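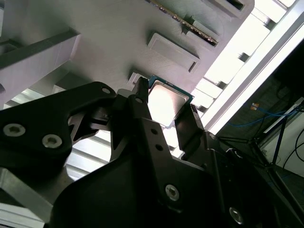
Figure 4. Wrist camera view, CPU pinched between the two fingers just below the gray fixture. Narrow finger left, flat finger right.

4.2 Gripper comparison on the processor task

We ran the same task with two grippers on the same arm. Gripper A is the Grarkel parallel jaw, stock rubber pads. Gripper B is the black linkage gripper from Figure 4, with one narrow finger and one flat plate. Arm, controller and fixture were not changed between the two. The wrist camera was moved over with the gripper and recalibrated each time, which took longer than the swap itself.

Task: pick a CPU by its edges, carry it to the gray plastic fixture, bring it to the goal pose, release. A trial counts as a success if the chip stays inside the position tolerance and the lid is never touched from above. Drops, slips past tolerance and emergency stops all count as failures. No partial credit. Operator could not restart a trial once the fingers had closed.

166 trials in total. The first 30 were used to set grip force and approach height for both grippers and are left out of everything below. Remaining trials were split evenly, order shuffled in blocks so that neither gripper got all the late-afternoon runs. Light from the windows matters here, see 4.3.

Results. Gripper A finished 50 of its 68 trials. Gripper B finished 61 of 68. Most of the gap comes from one failure type. The rubber pads on A are wide, and on a thin part they touch the fixture before the chip is where it should be. The arm then sees a contact force, the controller reads it as the chip seating, and it lets go early. Eleven of A's 18 failures were this. We tried a higher force threshold during setup and it only traded early release for hard stops.

Gripper B did not show early release at all. Its failures were rotation: the narrow finger makes a small contact patch, and if the chip is picked off center it turns a little around that contact as the arm slows down. Five of seven. The other two were missed picks, both with the chip close to a fixture rib. The plate finger can not get in there. A thinner plate would probaly fix it but we did not have one cut in time.

Grip force. B was run at the lowest setting that held the chip through the fastest move in the setup trials. A needed a higher setting to do the same. We don't report newtons for A, the force reading on that unit drifts when the motor warms up and we could not get a stable zero.

Camera. With B the fingers and the chip sit near the middle of the wrist view, and both side contacts can be seen. With A the pads hide the chip edges, so the pose estimate leans on the lid alone. The lid is bright metal. Under the bench lamps it washes out to nearly white and the edge detector loses the corner. Figure 4 shows how strong this can get, the lid is close to white while the green substrate along its upper edge still reads fine. We switched the estimator to the substrate edge for both grippers after setup. Helped B a lot, helped A less, for the reason given above.

Controller. All runs used the Costache impedance controller at default gains. A short side test with the Janomura position controller (gripper B only, not part of the counts) was stopped after three hard contacts with the fixture. Gains were not tuned for it so this should not be read as a fair comparison.

Cycle time. Median was close to equal for the two grippers. B is slower to close, the linkage has some play at the start of travel, and makes it up by needing fewer re-approaches.

Limits. One chip type. One fixture, same mounting position throughout. One operator (C. Cárdenas) did all resets by hand, and reset placement was not measured, so some of the off-center picks may come from there and not from the arm. We also changed B's finger screws once during the block after they worked loose. Trials before and after the change look alike but the numbers are to small to say much.

4.3 Effect of lighting on pose estimate

Blinds open vs. blinds closed, gripper B, lid-based estimator turned back on for this part only. 69 images labeled by hand at the corners, taken from the Flusness recordings made in July. With blinds open the lid corner was lost more often and the error was mostly along the long side of the fixture. Substrate edge held up in both conditions. Per-image errors are in the appendix.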